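Kitgate Dishwasher, Section 4: Loading the Lower Rack

Read Section 3 (Water Softener) before loading the appliance for the first time. 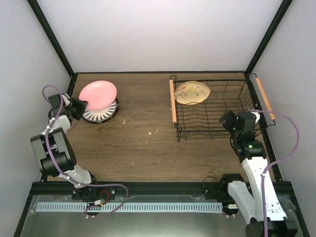
Plates, serving dishes and pans belong in the lower rack. Glasses and cups are placed in the upper rack, as set out in Section 5.

1. Scrape off bones, seeds and large scraps. Rinsing under the tap is not required.

2. Pull the lower rack out until it stops.

3. Stand plates between the tines with the eating surface toward the center. Leave one slot free between deep dishes.

4. Place pans upside down along the sides. Handles must not pass through the floor of the rack.

5. Turn the lower spray arm by hand through one full circle. If it touches any item, move that item before closing the door.

6. Push the rack in and close the door until the latch clicks.

Note: The rear tines fold flat. Press the gray lever and lower the row toward the back. Plates up to 41 cm across are accepted only with the row lowered and the upper rack raised -- see Section 5.

Note: Hand-painted or glued tableware should be washed by hand unless its maker states otherwise.

CAUTION: Place knives in the cutlery basket with the points down. Do not lean or sit on the open door.

If code 107 shows after the door is closed, open it, wait 9 seconds and close it again. Should the code return, contact the Service Department.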